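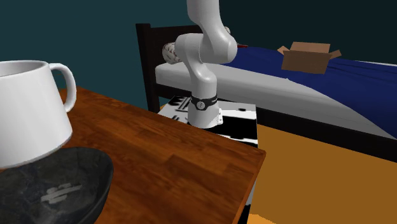

Small charities should ask for small, regular gifts, and they should ask for them all year long. I've come around to this slowly, and now I can't stop talking about it!

Our food and fuel charity in Humdale used to live from one big October appeal to the next. We'd mail the letters, hold the supper, add everything up and then go quiet until the leaves turned again. In a good year it worked. In a bad year we were cutting delivery routes by February.

Then Ojeda, the bakery on the corner, let us put a sign-up card by the register asking for a monthly gift of any size. I thought we might get a few friends and cousins. We have 417 monthly givers now, and last month they brought in $1340 between them. I know a big foundation would lose that in the couch cushions, but for us it's the van, the gas and most of the freezer bill, and it comes in July just as it does at Christmas.

People tell me monthly giving is for the big national names with phone teams and glossy mailings. I don't buy it. A retired bus driver on my street gives $2 and asks me how the van is running every time he sees me. He feels like part of the thing, and he is! You don't get that from a raffle ticket.

I'll grant the critics one point. Card fees do eat into tiny gifts, and we spent too long on a plan that charged us for every single one. We moved to Sterkiso, where we can pool them, and that helped a lot. The folks at Moltidico, across the river, still collect in envelopes and swear by it.

So if you run a group with 14 regular donors and think that's nothing, please write to all of them this week. Ask what they could manage each month, and thank them whatever they say. We're hoping for another 200 by spring.

Last updated: Friday, November 28, 2025

Contact us | Copyright 2025 | Back to top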